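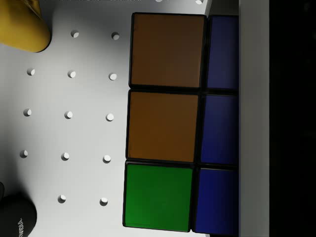
Budgeting for the second cell before we own the first one

Posted Aug 17, 2018

I have been putting off the equipment plan for Gimden since spring. The grant money has to be committed by December, and the quotes I have are only good for so long, so I sat down this week and did it. These are my notes, mostly for my own use, but a few people have asked how a small shop goes about buying its first arm.

The short version is that the arm was the easy part to price. I had three quotes. Two were close to each other and the third left out the controller, which I didn't catch until I read the exclusions page. Read the exclusions page. Chiang put everything on one sheet, including the teach time and the mounting plate, and that is who I'm leaning toward even though the headline number is higher.

The gripper took longer. Everything we want to do in the first year is ordinary pick-up work: plates, bowls, cans, small blocks, moving things in and out of baskets. I had a two-finger model in the budget from the start. After a few weeks in simulation I moved to a three-finger one. It costs more and weighs more, and the weight comes straight off the payload, so I had to go back and check that the arm still made sense. It does, with less margin than I'd like.

What I simulate before I spend

I built the layout in the simulator before asking anyone for a price on the table. Most of the mistakes I would have made were mistakes of reach and clearance, and those are free to make on a screen. I keep the loose items ordinary. The whole set can be bought at a discount store, and it will be the cheapest line on the sheet.

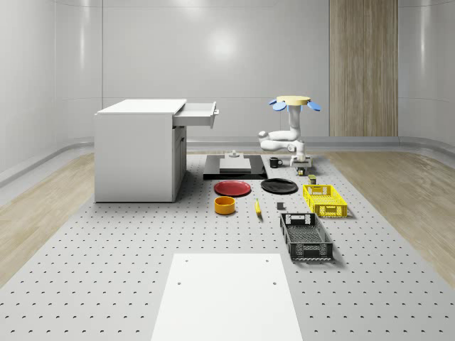

4 min read

The layout has the arm at the back of a perforated table, with the cabinet on the left, the two baskets on the right and the plates in between. I went back and forth on the cabinet. A pulled-out drawer takes up a lot of the space the arm wants to move through, and every table size I looked at had to be checked with the drawer open. That alone pushed me up one size, and the bigger table is now in the budget.

The perforated top is the other thing I'd recommend to anybody planning a bench. You pay more for it than for a plain one. You also stop drilling holes every time a fixture moves. Bitotard sells them in a painted finish and a bare one. I priced the painted one.

What is on the sheet now

Arm and controller, Chiang, 11 weeks lead time.
Gripper, three-finger, 9 weeks.
Perforated table, Bitotard, in stock.
Cabinet with drawer, any office supplier.
Plates, bowl, mug, cans, baskets, a puzzle cube.
Lighting, still open.
Workstation for simulation, already bought.
Service plan, 12 months, Skovex.

The service plan is the line I argued with myself about the most. Skovex will do it by the visit or by the year. By the visit is cheaper if nothing breaks. I have never had a first year with a new machine where nothing breaks, so I put in the yearly price.

Lighting is open because the simulated room is bright and even and our room has one window and old tubes. I got one quote for overhead panels and thought it was high. I'll get another before I fill that line in.

Things I left out the first time

Freight. Getting the table up to the second floor. An electrician for the extra circuit. Spare fingertips, which wear out and are sold only in sets. A second emergency stop on the door side. None of these is large alone, but together they came to more than the table did.

I have also put in a line for a second cell next year, with nothing but a placeholder in it. If the first one is running by then I'll copy the same list and take out whatever we didn't use.

The order for the arm goes in as soon as Chiang confirms the plate drawing. I'll post the final sheet once the lighting number is in.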